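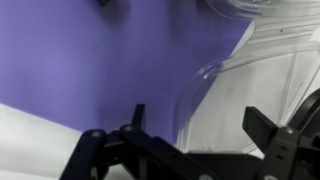
From: Fuseini Lamptey
To: Lulimance list
Date: Tue 23 July
Subject: Re: [lulimance] little bottles, again

Arthur wrote:

> Could whoever keeps the small white bottles please stop
> keeping them in the drawer with the string. I opened it
> for scissors and they went everywhere. Also, does anyone
> know if we need any more before October? Brumulura do
> them in bags of 100 and the postage is silly.

Guilty as charged, at least for the drawer. The string was there first, I grant you.

Please don't order 100. We had 100 once, in the Sindodville days, and I was still finding them in coat pockets two winters later. If we must buy, they'll do a bag of 11 if you ring up and sound pathetic, which I can manage at short notice.

As for where they live, I've gone over to the clear plastic bowl. You can see what's in it from across the desk, it has no lid to lose, and it stands on a corner of the purple mat, so anything that escapes shows up nicely against the colour.

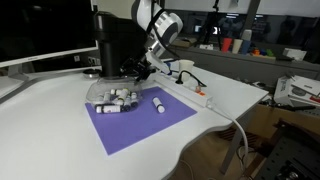 The bowl, with one bottle out on the mat.

It's not an elegant system. They go in any old how and lie on top of each other, and if you want a particular one it will be at the bottom. I did try standing them in rows, caps up, and it looked very smart until I put my elbow down.

Two requests. Caps on before they go back in, please, and no paper clips, rubber bands or boiled sweets in the bowl. It's for bottles. Paper cups can stay over by the power strip, though I'd be happier if they were empty.

The mat is mine and I'd like it back by October. Arthur, your scissors are under the string.

Fuseini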